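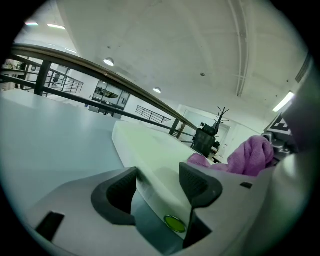

浅色桌面与笔记本封面的擦拭方法

适用范围：哑光浅色桌面，包括白色长桌和浅蓝色圆角小桌；以及放在桌上的硬面、软面笔记本。皮面、布面和未覆膜的纸质封面不适用本页第三部分，请只做干擦。

夹层和栏杆旁的桌子比房间中部的桌子更容易积灰。栏杆扶手上的浮灰会落到桌沿，所以先处理扶手，再处理桌面，顺序不要颠倒。

一、准备

擦拭布4块，建议用两种颜色区分：一种用于桌面和栏杆，另一种只用于封面。颜色深的布便于看出是否掉毛，颜色浅的布便于看出是否脏了，按习惯选用。
清水一小盆，中性清洁剂少量。Wenwood 的桌面说明书要求稀释后使用，不得直接喷在板面上。
软毛刷一把，用于桌角和本子的书脊。
不要使用酒精湿巾、去污粉、魔术海绵。哑光面一旦被磨亮，无法恢复。

二、桌面

1. 清空桌面。本子、文具移到旁边的桌上，不要堆在地上。
2. 用干布沿木扶手的长度方向擦一遍，金属立柱自上而下擦。横杆背面容易漏掉，把布对折后夹住横杆，横向拉过去。
3. 换一块布，浸水后拧到不滴水，从远离身体的一侧开始，按平行的直线向自己方向擦。每一道与上一道重叠四分之一布宽。
4. 圆角处沿弧线擦，不要来回打圈。打圈会在浅蓝色哑光面上留下环形水痕，逆光时很明显。
5. 有笔迹或胶印时，用稀释后的清洁剂润湿布角，按压10秒再擦。一次擦不掉就重复，最多4次，仍有残留则停止。
6. 用干布收水。桌面未干透之前不要放纸制品。

三、笔记本封面

1. 本子平放在桌面中央，长边朝向自己的正前方，略微偏转也可以，以手臂不别扭为准。
2. 一侧固定，一侧擦拭。固定点选在靠近自己的左下角，惯用左手的人改为右下角。固定时只压住边缘，不要压在封面中间，否则会留下凹痕。
3. 布不必叠得平整，揉成松团反而容易控制接触面积。从右半边开始，由上往下单向擦，到边缘处抬起，再回到上方。

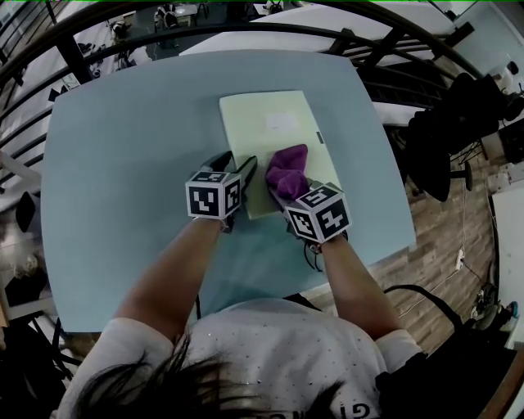

4. 封面上贴有标签的，绕开标签四周2毫米。湿布碰到标签边缘，胶层会起翘，之后每次擦拭都会卷得更高。侧边伸出的索引贴同样处理，先把它压平，再顺着伸出的方向轻擦，不要逆向。
5. 黄绿、浅灰一类的淡色封面，擦完后侧光检查一遍。手印通常集中在右下角和开口一侧，正面看不出来。
6. 书脊用软毛刷干刷，不沾水。
7. 擦完立起晾干，封面微微张开，内页不要受潮。

四、常见问题

布在封面上打滑，擦不出效果：布太干。用指尖沾水弹在布上，不要整块重新浸湿。

布在封面上发涩，本子跟着移动：布太湿，或固定点离擦拭位置太远。先拧布，再把固定点向擦拭一侧移近。

封面染色：新布未下水。深色布和紫色、红色布第一次使用前单独洗两遍，再在白色废布上试擦，确认不掉色。

桌面干后有白色雾斑：清洁剂浓度偏高。用清水布复擦两遍，再收干。

五、收尾

桌面用布与封面用布分开清洗，不加柔顺剂。柔顺剂残留会在哑光面上形成油膜，下次擦拭时发花。布晾干后分别存放，桌面用布放下层，封面用布放上层。

Darnura 夹层的桌子按本页方法每周处理一次；Barasa 的长桌使用人数较多，改为每天下班前干擦一次，湿擦频率不变。

整理：Saskia McKinnon
一月修订，补充了索引贴的处理方法。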